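Speaker notes: Keeping the Mando cell honest
Vicente Navarrete
December

Start with the cell itself. One arm, one gripper, one counter, and a simulated copy of all three that we run before anybody touches the hardware. I love this part of the job, so cut me off if I go past 30 minutes!

Explain the name. Mando is the cell, Zusska is the simulator build that goes with it. Same joint limits, same tool offset, same counter height. If one changes, the other changes the same day. Valquíria Pimentel wrote the script that compares the two files and it has saved us more times than I can tell you.

Then the finger check. Close the gripper fully, open it, close it again, and read the gap each time. Do it in Zusska first and on the arm second. We log a fresh zero every 2000 cycles, and I still get a kick out of seeing the two curves sit on top of each other.

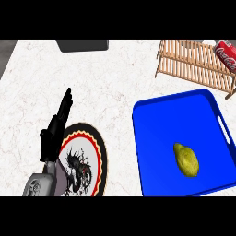 Next, approach height. Ours is 110 mm above the counter, and it used to be 129 — a leftover from the old fingers that stayed in the config for months (my fault, say so). Flat things like plates want a slow last stretch. Round things like a lemon want the fingers centered before they close, or off it rolls. Trays are the fun ones: check the rim height in the model before you plan a path over it.

Ask the room who keeps a written log for their tool changes. Wait for hands. Ours is a plain text file with the date, the fingers fitted, the zero and initials.

Move on to the wrist swap, slowly. Power down, support the arm, disconnect the cable, then the bolts. Reload the tool file, run the finger check again, and only then go back to full speed.

Last bit: questions, then Valquíria takes over with the cable routing demo.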